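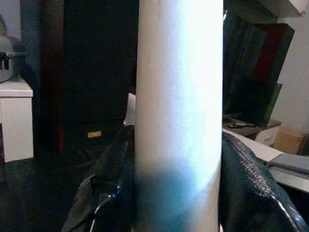

1. Status of work

The reporting period covered wrist-camera grasping and two-arm handling of long tubular parts. The Renby bench has been in regular use since September. Collection for the first model is complete, and evaluation of the second has started. The work follows the plan agreed with Ulton, with one change to the order of tasks, noted in section 3.

2. Method

Each arm carries its own wrist camera, and a head camera covers the table. The baseline policy (Flarnard) reads all three views at every step. The revised policy adds a contact estimate from finger position error and lowers the weight of a wrist view when the part fills most of it. White plastic on a dark covering was kept as the test condition. Edges are easy to find against the covering, but strong highlights on the plastic still disturb the depth estimate.

The training set holds 3464 episodes. Of these, 2820 passed review and were used for training.
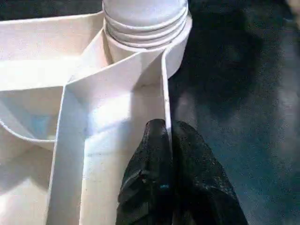

Narrow wells remain the harder case for the single-arm task. The approach angle is limited by the side walls, and a small lateral error puts a finger on top of a wall. The revised policy now slows its descent once the fingertips are level with the rim. The threshold is set by hand and will be learned in the next version.

3. Two-arm handling

This task was moved ahead of the lighting study at the request of Fitzgerald Lindgren. Both grippers hold one tube and must agree on its axis before any move. We fixed the left arm as leader for the first 432 trials. Shared control comes next, with a force limit of 20 newtons at each wrist.

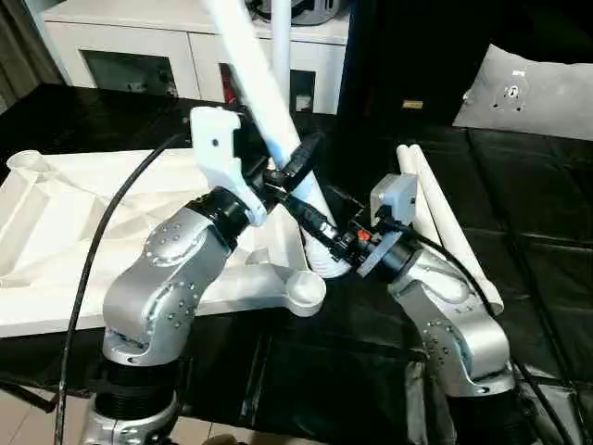
Barrios Manipulation Group

4. Next period

Evaluation of shared control will be finished first, followed by the lighting study. Spare finger covers are on order. No change to the budget is requested.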